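In my last post I wrote that the shelf task was finished. I have to correct this. In March our left gripper stopped closing in the middle of a pick, and it took me much longer than I like to admit to find out why.

For readers who are new: I work at Urkance, on a two-armed robot that takes folders and file books out of a cabinet and puts them back. The arms are controlled with software we call Mevach. The work is slow and I enjoy it very much.

The fault looked like this. The gripper went to the shelf, opened, and received the command to close. The fingers moved a little and stopped. The log said "target reached", which was false, and the arm then lifted with nothing between its fingers. It happened at cycle 1556 for the first time. After a restart it worked again, so I made the mistake that I tell younger colleagues not to make. I wrote "restart helped" in the notebook and continued.

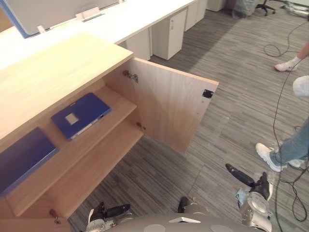 At cycle 3290 it came back, and this time it was worse. The gripper stopped closing, but when the arm was pulling back, it closed by itself. My hand was inside the cabinet, because I wanted to move a folder to its start position. The finger touched my sleeve and not my skin. I was lucky, and I do not want to build a procedure on luck.

I should say clearly that the arm was only paused. It was not stopped with the red button. In Mevach, a paused arm keeps its last command in a queue. I knew this from the manual. I had not thought about what it means for a late close command.
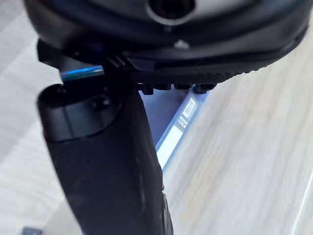
First I suspected the motor current. I lowered the limit, then raised it, and I saw no difference. After that I changed the order of the books, in case one of them was too thick for the opening. I lost two evenings with this idea.

The real reason was the signal cable to the wrist. It had a small break inside the insulation, near the connector, and you could not see it from outside. When the wrist turned far to one side, the contact was lost for almost 300 milliseconds. The controller did not get a position, so it used the last good one and decided that everything was fine. When the wrist turned back, the contact returned and the old command was executed.
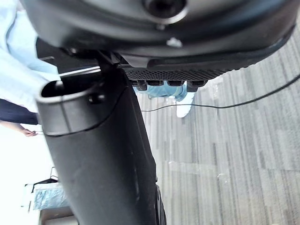
Niall Chisholm wrote to me after I sent him the log, and he did not agree that the cable was the reason. In his opinion a cable is allowed to break, and the fault is in software that calls an old position a good one. "You will replace the cable and be happy until the next cable," he wrote.

I thought about this for a day and I think he is right. So I made two changes. The new cable from Semaan is a little longer and has a clamp before the connector, so the bending happens in another place. In the software, a position that is too old now raises an error, the queue is cleared, and the arm must be released by hand before it accepts a new command.

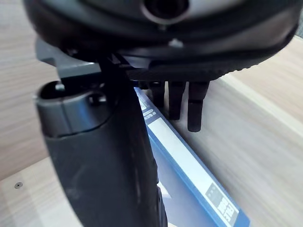 The second change makes us slower. We now get false stops, mostly when the network is busy, and each one means walking to the robot and releasing it. I tried a longer time limit and took it back the same evening. I prefer to walk.

We also have a new rule for hands. If a person must reach into the cabinet, the red button is pressed first, also for a small correction, also when we are in a hurry. I printed it and put it next to the screen. The notebook has a new column too, where we must write the cause of each restart, and "unknown" is permitted but the robot stays off until somebody has looked at the log.

I still have to test the right wrist. It has the same type of cable with the same number of hours on it, and I ordered a second one before opening anything. The old cable is going to Luvstead, where they can cut it and look at the break under a microscope. When I have their answer I will add it under this post.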